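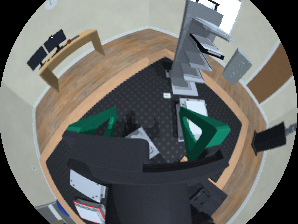

Pinza verde sobre el suelo de la sala, vista desde arriba (simulación)

Cuaderno del taller de encuadernación, febrero

Sigo con el libro de cuentas de Presville. Ayer quedó desmontado del todo y los cuadernillos están entre secantes, con peso, en la mesa del fondo. El lomo ha salido peor de lo que pensaba: cola animal muy gruesa, aplicada en al menos dos momentos distintos, y debajo tiras de papel impreso de refuerzo. Las he guardado en un sobre aparte con la referencia del libro. En una se lee una fecha, 1685, pero el tipo de letra no me cuadra con el resto y prefiero que lo mire Hala Abou Zeid antes de apuntar nada en la ficha.

Costura original sobre nervios de cuero partido. Cinco nervios, dos de ellos rotos en la charnela delantera. El hilo aguanta en el centro del libro y se deshace en los tres primeros cuadernillos. Decidido: coser de nuevo sobre cordel de cáñamo, respetando los agujeros viejos. Ignacio propuso cinta plana para que abra mejor, pero la tapa tiene los canales hechos para nervio y no voy a rellenarlos.

Limpieza en seco
Goma rallada primero, luego esponja de caucho vulcanizado. Las hojas del final tienen una mancha parda en la esquina inferior que no se mueve en seco. No insisto. La tinta es ferrogálica y en varias páginas ha empezado a comerse el papel, sobre todo en las rúbricas y en las sumas subrayadas. Nada de agua ahí hasta hacer la prueba con las tiritas de batofenantrolina. Quedan pocas en el bote, hay que pedir.

Engrudo
9:40 - Preparado engrudo de almidón de trigo, una parte de almidón por 5 de agua. Demasiado espeso al enfriar, lo pasé dos veces por el tamiz y lo rebajé a ojo. Debería medirlo la próxima vez. El almidón es el de la bolsa nueva de Bredex y espesa antes que el anterior, así que la proporción vieja ya no sirve. Rania dice que a ella le pasó lo mismo con los mapas y que bajó el fuego mucho antes de lo que marca nuestra hoja. Corregir la hoja.

Injertos con papel japonés en las esquinas de los cuadernillos dos a seis. El papel de gramaje 9 va bien para reforzar desgarros y se transparenta lo justo. Para las pérdidas grandes he usado dos capas del más grueso, desbarbando los bordes con agua y aguja. En el cuadernillo cuatro puse la fibra en el sentido equivocado y la hoja tira un poco hacia arriba. Levantado con humedad y repetido. Ahora está plana, o eso parece bajo el peso; mirar mañana.

Piel
Llegó la piel de Tukham para el lomo. Becerro curtido vegetal, color algo más rojizo que la muestra. Chiflada hasta donde me atreví; en los bordes se puede bajar más, pero la cuchilla grande necesita afilado y empezaba a arrastrar. Dindo se la lleva a casa para pasarla por la piedra. El tinte lo probaremos en recortes, con dos diluciones, y se elige con luz de día junto a la ventana.

Las tapas son de cartón hecho con papeles encolados, no madera como ponía el informe de entrada. Esquinas abiertas como un hojaldre. Inyectado engrudo rebajado entre capas y prensado entre tablas con silicona. Pregunté a Intan Liew si merecía la pena separarlas para ver qué papeles hay dentro y los dos pensamos que no, las capas están bien agarradas y perderíamos más de lo que ganamos. Anotado en el informe.

Cuentas del encargo
El presupuesto aceptado permite gastar hasta 500 euros en materiales. Con la piel y el cáñamo vamos bien. Falta la caja de conservación, que habrá que encargar a Ouali con las medidas finales, después de coser. No medir antes: el lomo va a crecer con los injertos.

Pendiente
Afinar el telar, la tuerca izquierda patina.
Prueba de hierro en las páginas con rúbrica, antes de decidir sobre la mancha.
Preguntar a Hala por las tiras impresas.
Pedir tiritas, secantes y un pincel plano.
Cambiar los secantes a última hora - hoy me toca a mí, mañana a Rania.

17:15 - Cambiados. El cuadernillo uno todavía está frío al tacto. Lo dejo con peso otra noche y empiezo a coser por la tarde si ha secado.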